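Wrist tracking dropout on the left side, and where it came from

Reading time: 4 min

The fault showed up in October as a hand that teleported. In replay, the left wrist would hold still for a moment, then jump sideways and carry on as if nothing had happened. The right wrist was clean in every take. I lost most of a week to this, so the notes go here in case they save somebody the same week.

Our setup records two-handed handling of rigid parts. The operator wears gloves, a controller strapped to the back of each hand, and a module on each forearm. The controllers give the wrist poses, and the poses go to the planner that drives the arm in the Laldale cell. Everything downstream assumes the wrist data is continuous. The arm has a velocity limit, so a jump in the input doesn't become a jump in the output, but it does become a fast move in a direction no person asked for. On the replay that started all this, the arm swung toward the fixture at its limit and tripped the protective stop. No contact, no damage. The stop did its job, but I don't like finding data problems that way.

First I suspected the radio. I moved the receiver, changed the channel and turned off everything nearby that transmits. The dropouts stayed. Then I swapped the left and right controllers, and the fault remained on the left. That cleared the hardware and left position, software or the person.

Next I pulled the log for one bad take. It had 2660 samples, and the tracking status flag went low in four places. The longest gap was 300 ms. In each gap the logger repeated the last good pose, which explains the frozen hand. When tracking came back, the pose had moved on without it, which explains the jump.

All four gaps came while the operator had a long part held across the body at an angle, left hand farther out, with glove fabric gathered up at that end.
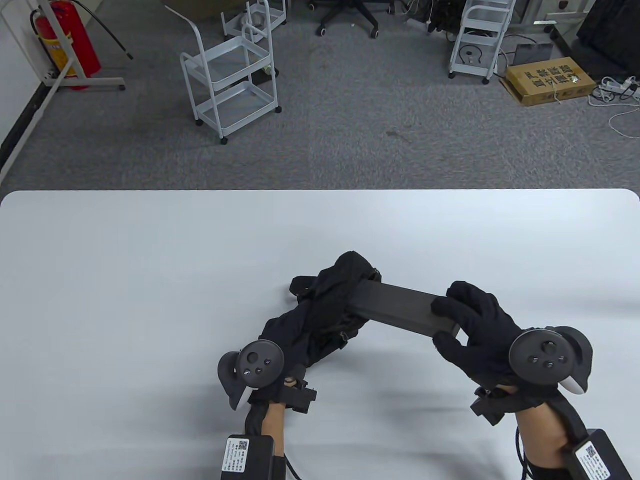

Lebrun had a different theory, which was that the forearm module was resetting when its cable pulled tight. It was a fair guess and I spent an afternoon on it. The module's uptime counter ran straight through every gap, and tugging the cable by hand produced nothing. I still added slack on both sides.

What reproduced the fault was the sleeve. With the extra fabric pushed back and taped flat, I ran the same motion and got no gaps. With the fabric pulled forward so it could ride up over the rim of the controller, the flag went low within a few seconds. The tracker wants a view of that ring, and when the fabric and the wrist angle both work against it, it gives up for a moment. The right glove fits closer at the cuff, so the right side never showed it.

The cloth was the trigger, but the real defect was ours. The logger had the status flag the whole time and didn't pass it on. The Kivik exporter has a field for it. I left that field empty when I wrote the converter, meaning to come back to it – and didn't.

Changes made:

Status flag is now written with every sample.
Any gap over 2 samples marks the take as bad, and the planner refuses to load it.
The replay tool checks the step between consecutive poses before the arm is enabled.
Gloves are taped at the cuff on both sides.

Old takes are being rechecked using step size alone, as they have no flag to read. Some good ones with quick wrist motion will get thrown out that way. I can live with it.

Still open: whether to fill short gaps by interpolation. For training data, maybe. For anything that moves the arm, no.

Comments

Prindley: We had the same frozen-pose problem with a different tracker. Check that your timestamps aren't also being repeated. Ours were, and the step check divided by zero and passed everything.

Reply from the author: Checked. Timestamps advance normally during a gap. I've added a test for it anyway.

cellwatcher: Does the velocity limit apply during the move to the start pose, or only during replay?

Reply from the author: Both, with a lower limit for the start move.

tmk: Tape leaves residue on the straps after a while. An elastic band over the cuff worked better for us.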